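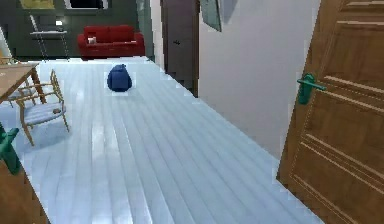
Door open, pale floorboards, dark blue thing in the middle

Re: [fetham-wildlife] Otter records, Hlongwane reach

Gijs, all,

Quick one as I'm on the late bus and the battery is going.

Yes to the spraint survey, yes to Tuesday, but please not all of us on the same bank. Last July we had six people trampling one side and the far side never got looked at. Malte and I can do from the weir up to the old Revia works if someone else takes the bit below the footbridge.

On the records - I've been through the old cards. The one everyone quotes (card 3251) is a mink. Sorry. Cyril's own handwriting on the back, "prob. mink, too small". It got typed up as otter and has been otter ever since. Card 3422 is fine, proper tracks, measured, with a sketch. So the first good otter on that reach is later than we've been telling people and the leaflet wants changing before it is reprinted.

Gijs Verstraete wrote:
> Has anybody checked the early sightings against the original cards? The
> county list gives otter on the Hlongwane reach well before anyone round
> here remembers them and I'd like to know who saw what. Also do we count
> the holt under the alder as active? Vsevolod thinks yes, I only found
> old fish scales and one very dry spraint.
> Could we settle on how far apart two spraints have to be before they go
> down as seperate records?

Holt: I'd put "possible" and leave it. Dry spraint isn't much to go on and I don't want it on the map, people will go and poke about. Vsevolod, if you've got anything better than scales please say.

Spacing - we used 24 paces the first year, which was Cyril's rule and depends rather a lot on Cyril's legs. Happy to switch to metres. Just write down which.

Yuxi Dai has asked for the sheets in the Lostex format this time, so one line per find, grid ref first, and dont merge the cells. I spent a whole evening un-merging them last year. Smell goes in the notes column. Jasmine tea or fishy is plenty, no essays.

Still need: 2 more pairs of waders, size nine upwards. And who has the long ruler?

Stop coming up, more tomorrow

Cyril - shout if I've misread the mink card.

Fetham wildlife list - replies go to everybody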